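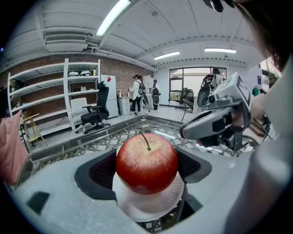

Amska Orchard Social - planning meeting, March

Meeting opened 7.10 pm. 14 present, two apologies.

1. Previous minutes
Accepted, with one correction: the hall booking was made through Willems, not Drullier.

2. Apples
Great news to start with. Drullier have offered us 200 apples for the tasting day, all red varieties, and will deliver them the afternoon before. The meeting was thrilled and asked that a proper thank-you letter go out this week. We still want a green cooking apple for the crumble table, so members with a tree at home are asked to bring what they can spare.

3. Plates
Long and lively discussion! Last year's bowls were a nuisance to wash and we ran out before lunch. Agreed to go with plain white paper plates this time. A red apple looks wonderful on one, and people can write the variety on the rim in pencil. We have 159 left over from the spring fair, so one more packet should see us right.

4. Tasting table
One whole apple on its own plate at the front of each variety, with slices behind. Keep the stems on the display apples, please - they look so much better. Slices to be cut in small lots, some 10 apples at a time, so they don't go brown.
Lemon water was suggested. Opinion was divided on the flavour, and we'll try it at the next meeting.

5. Kids' colouring corner
Zenon Street Primary is keen to join in and will send paintings of apples for the wall. Lovely to hear. Blu-tack only, no pins.

6. Scraps
Cores and used plates go in the green bins. Willems to be asked whether they can take a second bin.

7. Other business
The peeler is still missing. Check your kitchen drawers.

Meeting closed 8.25 pm. Next meeting same time and place, bring a lemon.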